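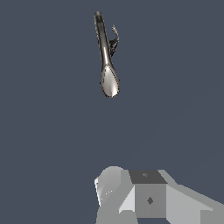 Three weeks with the Cirneck trial

I have been promising a post about Cirneck since before my vacation, and several of you have written to ask whether I gave up on it. I didn't! I got busy, then I got a cold, and then I wanted to finish the whole trial before saying anything I'd have to take back later.

For anyone new to this blog, I teach an evening class in hobby robotics, and I've been hunting for simulation software that my students can run at home on ordinary laptops. Cirneck is made by a small company called Ojala. You pick a gripper, you pick an object from their library, and you practice picking it up as many times as you like without breaking anything or waiting your turn for the one real arm we have. The library has 392 objects in the basic plan, and a good share of them come straight from the kitchen drawer, spoons included.

I started with a spoon, as I start with a spoon every time I try one of these packages. It's a thing everyone has held, and it's harder for a machine than it looks – narrow handle, wide bowl, and all that curve to slide off of. My old teacher Raili Keskinen used to say that if you could get a spoon you could get most of breakfast.

What you get on screen is plain. The background is a flat blue-gray with no table and no floor, the gripper is built of simple light gray shapes, and the spoon gets all the polish, with a bright streak down the handle. I grew fond of the look after a few evenings, and my six-year-old laptop was very grateful for it. The outlines are another matter. There are dark specks all along the edge of the spoon, and my spoon also had a crumpled bit of metal stuck to the side of the handle, a curled sliver with a pointed tip. I wrote to support about it, and Tapio Kettunen answered the same afternoon, very kindly, and asked for my project file. I haven't heard more yet, so I'll add a note when I do.

Now the price, which I know is what Joon-young will ask me first. The yearly license is $218 for one seat, and a classroom pack is $1447. You can try everything free for 3 weeks without giving a card number, and I appreciated that more than I can say. I compared it with Samano, which I used last October. Samano has prettier rooms and shadows and so on, but it made my fan howl, and setting up a new object took me most of a Saturday. In Cirneck I had one imported before my tea was cool enough to drink.

The manual could use some love. The chapter on grip force stops in the middle of a thought, and the search box finds nothing unless you spell the menu name exactly. Aino Rantala, who takes my class, wrote up her own two-page starter sheet, and I've been handing that out instead (with her blessing).

I'm going to buy the single seat for myself and wait on the classroom pack until I hear back about the spoon. If any of you have used the cloth objects, please leave a comment, as I didn't get that far.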